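Homia

About us

Homia is a research and engineering company working on two-handed manipulation for humanoid robots. We develop methods for handling packed goods at floor level and on low shelving, and we license the resulting control software to integrators. We do not build robots. Our work begins where the hardware vendor's joint controller ends and stops at the interface to the customer's task planner.

The company was formed out of a contract engineering office that wrote motion software for palletizing cells. Palletizing is a well-understood problem when the item arrives on a conveyor in a known pose. It is much less well understood when the item is in a plastic bin, next to another item of nearly the same size, with less than a finger's width between it and the wall. Customers kept asking for the second case. We now work on it full time.

What we work on

Our main subject is contact-rich handling of boxes in confined containers. A suction gripper coming from above solves many of these cases and we recommend one wherever it fits. It does not fit where the top of the box is an open flap, where the box is heavy relative to the strength of its top panel, or where the same machine has to carry the container afterward. A pair of hands covers those cases at the cost of a harder control problem.

The control problem has two parts. The first is getting a hand into position when the geometry leaves little room for it. The second is regulating the force between two hands when neither has reliable information about what the object in between is doing. Cardboard is soft, it creases, and its friction changes with handling. When two boxes are in contact with each other, pushing on one moves both.

The Dendero method

Dendero is our name for the control method we have developed for this situation. It treats two hands and everything held between them as one chain of contacts, and controls the internal force along that chain directly. The individual boxes are not tracked as separate bodies during the squeeze. They are separated again in the planner's model only after the load has been set down.

The sequence is as follows.

Approach. Both hands move to a standoff pose above the rim of the container. The rim height is taken from depth data and then held fixed for the rest of the cycle. The fingers are brought to a slightly curled posture, which leaves some compliance in the finger joints at first contact.

Entry. Each hand is lowered with the wrist rotated so that its narrowest profile faces the gap. Contact with the container wall is permitted and expected. The controller limits wall force and lets the hand slide along the wall. Earlier versions treated wall contact as a fault and aborted, and most of our early failures came from this decision.

First contact. One hand is assigned to lead. It closes on the load until a low contact threshold is reached and then stops. The other hand closes until it reads the same threshold. If the leading hand has been displaced in the meantime, the load has shifted and the step is repeated with the roles exchanged.

Squeeze. Internal force is raised in small increments. After each increment the controller compares the distance between the palms with the distance expected from the stiffness estimate. A large drop means that a panel is buckling or that one box is riding up over the other. Either way the force is backed off to the previous value and the hands are lowered slightly before the next attempt.

Lift test. The load is raised by a small fixed distance and held. Slip is estimated from the finger joint encoders and from wrist torque. If slip is detected the load is lowered and the squeeze is resumed. If not, the lift continues at normal speed.

The stiffness estimate is the only quantity carried over from one cycle to the next. It is stored per container type, and it is discarded when the container type changes.

Results

The current version of Dendero was evaluated over 1764 lift cycles. The test set consisted of 12 box types in ordinary corrugated board, presented singly and in pairs, in open-topped plastic bins standing on the floor. Of these cycles, 107 ended in a recorded failure. A failure is any cycle in which the load was not lifted clear of the rim, was dropped, or was set down with a crushed panel. Cycles in which the controller backed off and then completed the lift are counted as successes.

Failures were not evenly distributed. Pairs of unequal height were the hardest condition. With a height difference between the two boxes, the line of force between the palms passes above the center of the shorter box, and the shorter box tends to rotate out of the squeeze at the bottom. Lowering both hands corrects this until the knuckles reach the floor of the bin. Below that point the method has no further remedy and the cycle is reported to the planner as infeasible.

The second most common cause was a flap or seam located under a palm. A flap edge yields at low force, and the stiffness estimate then describes the flap instead of the box. We now reject the first increment of every squeeze when computing the estimate. This removed part of the problem. We expect the rest to need tactile sensing on the palm, which our present hands do not have.

Single boxes gave few failures. We do not consider the single-box case to be of further research interest and use it mainly for regression testing.

Limits of the method

Dendero does not reorient boxes. If a box is lying diagonally in the container, a separate routine must straighten it first, and that routine is not part of the evaluation above. The method also assumes rigid or semi-rigid container walls. Collapsible crates and fabric bins deform under wall contact, and the entry step then loses its reference. Bags, pouches and shrink-wrapped goods are outside our scope.

Cycle time is longer than that of a suction gripper on the same item. Most of the difference is in the squeeze step. We have chosen not to shorten it for the present, as the increments are the means by which buckling is detected before damage occurs.

How we test

Testing takes place on carpeted floor in our own building and, by arrangement, at partner sites. The carpet is a deliberate choice. A container on a smooth floor slides when one hand touches it before the other, and the resulting motion hides errors in the contact logic. On carpet the container tends to stay where it is and the same errors appear as force. Smooth-floor tests are run afterward as a separate series.

Each release passes through 3 stages: replay of logged contact data, bench runs with the arms fixed to a stand, and floor runs with the full machine standing over the container. A release that fails at one stage goes back to the first. Operators log every cycle by hand in addition to the automatic log. Disagreements between the two logs are reviewed before any result is reported, and the hand-written entry is kept even when it is found to be wrong.

Test boxes are retired when a corner has softened or a seam has opened. Retired boxes are kept for a separate series on worn packaging, which began in May and has not yet produced enough cycles to report.

Partners

Ikatero supplies the container and box sets used in our standard series and maintains the dimensional records for them. Wibisono provides the simulation environment in which contact sequences are screened before hardware time is assigned. Both work with us under multi-year agreements. Neither takes part in scoring.

Floor-level work

The paired-box series is the main activity on the test floor at present. Two cartons are placed side by side in a white bin, one a little taller than the other, and the machine works on them from a standing position with the bin just in front of its feet. One hand bears on the left carton and the other on the right.

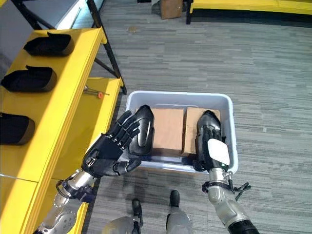
Working with us

We accept a limited number of evaluation projects from integrators and research groups. A request should state the container type, the box dimensions and board grade, the floor surface, and the robot and hand model in use. Sample packaging may be sent in advance and is returned on request. Feasibility reports include the full cycle log.

Page last revised 22 Jun 2021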